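Gurnik table clearing task, big box question

dvogler
Our student team is on the simulated kitchen round and we're stuck on the scene with the large white box on the dining table. We ran 120 episodes last night. The planner goes for the bowl first and the arm clips the box on the way in nearly every time.

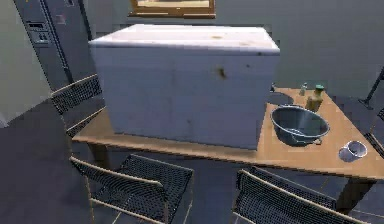

I'd like to treat the box as a fixed obstacle and only plan over the right end of the table. Gaétan McKinnon (our advisor) thinks we should move the box first. Has any other team tried either one?

skutis_cha
Fixed obstacle. We did that in December and went from 13 clean runs to 2,282 out of 3,000. Pad the collision shape a little.

tristia4
Disagree. Box first. If the box stays put, the arm has to reach in from the one side and the bottle and shaker get knocked over. It's slower but you only pay for it once per episode.

skutis_cha
You can't grip a box that wide with the stock hand. You'd be pushing it, and there's a chair behind it.

tristia4
We pushed it. Worked most of the time. Keep the push short.

dvogler
Thanks both. Trying the padded obstacle tonight, with the small cup at the front corner as first pick instead of the bowl. Will post the numbers.

skutis_cha
Post your seed too please.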